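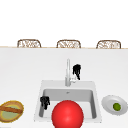
# Rivden Open Day: simulated kitchen demo

Hello, and thank you for finding your way to this folder. Most of you will have come by way of the little card we handed out at the door in July, and a few of you will have been sent the link by somebody who came. Either way, you are very welcome. These are the files behind the kitchen demonstration that ran in the Rivden workshop during our open day, tidied up a bit so that you can run it at home or in a classroom.

The demo takes place entirely in simulation. We do have real arms at Rivden, and visitors saw them in the other hall, but the kitchen is a rendered room with a sink, a tap and two black grippers that visitors could steer for themselves. We chose a sink because everybody knows how one works, and we hoped that people who had never gone near a robot would feel at home with it straight away. I think they did! The queue was still out past the coat rack at half past three, and we ended up staying open a good while longer than the poster said.

## What visitors did

Each visitor sat down at the Tello station (two hand controllers on a desk, one for each gripper) and had 60 seconds to get the hang of moving about. After that they picked one of the tasks below, with one of us sitting alongside to help if things got in a muddle.

- `tap_lever`: bring a gripper to the lever beside the spout and move it
- `sink_reach`: lower a gripper into the basin and bring it out again without knocking the sides
- `plate_fruit`: lift the small green object off the white plate and put it back
- `two_hands`: one gripper at the tap and the other in the basin, both at once

The last of these was by far the most popular with families, who tended to share the controllers between two people and then shout instructions at each other. It is also the hardest, so please don't be put off if your first few goes end badly.

## What's in the folder

```
runs/ recorded visitor runs, one file each
scenes/ the kitchen and its objects
replay/ a small viewer for watching runs back
notes/ our own notes from the day, lightly edited
```

There are 1680 runs altogether, including the very short ones where somebody sat down, had a wiggle and got up again. We talked for a long time about whether to take those out and in the end left them in, marked `short` in the index, so you can drop them yourself if they are no use to you.

Each run holds the positions of both grippers, how far open the fingers were, the positions of the objects that can move, and the name of the task. We kept no names, ages, voices or pictures of visitors. The runs are numbered in a shuffled order, so you can't work out from the number who came when.

## Running it

You will need the Plimlow simulator, version 2 or later. Older versions will open the scene but the tap lever behaves very oddly in them.

```
plimlow open scenes/kitchen.scene
plimlow replay runs/ --task two_hands
```

The first time you open the kitchen it can sit there for a minute or so looking as though it has given up. Do leave it alone, it gets there. If you have no controllers, the arrow keys will move one gripper at a time, and Tab swaps between them.

## Things to know before you use it

- There is no water in the simulation. We were asked this more than anything else on the day. The lever moves, and a task counts as done once it has moved far enough.
- Our visitors were mostly beginners, so the movements are slow, wobbly and full of changes of mind. We find this rather useful, but if you want smooth expert runs you should look elsewhere.
- 17 runs were made while one controller had a flat battery. They are marked `battery` in the index, and the left gripper hardly moves in them.
- Success was marked by the program and then checked by eye for `two_hands` only. There are bound to be mistakes in the other three tasks, and we'd be glad to hear of any you find.

## Using and sharing

Please use the runs for teaching, research or plain curiosity, and mention the Rivden open day if you publish anything. Selling them on is not allowed. A group at Dimimham has already asked to use the kitchen for an open day of its own, and we said yes with great pleasure; the `scenes/` folder is there for anyone else who would like to do the same.

Corrections and questions can go in the issues list next to this file. We look at it most mornings, usually over the first cup of tea.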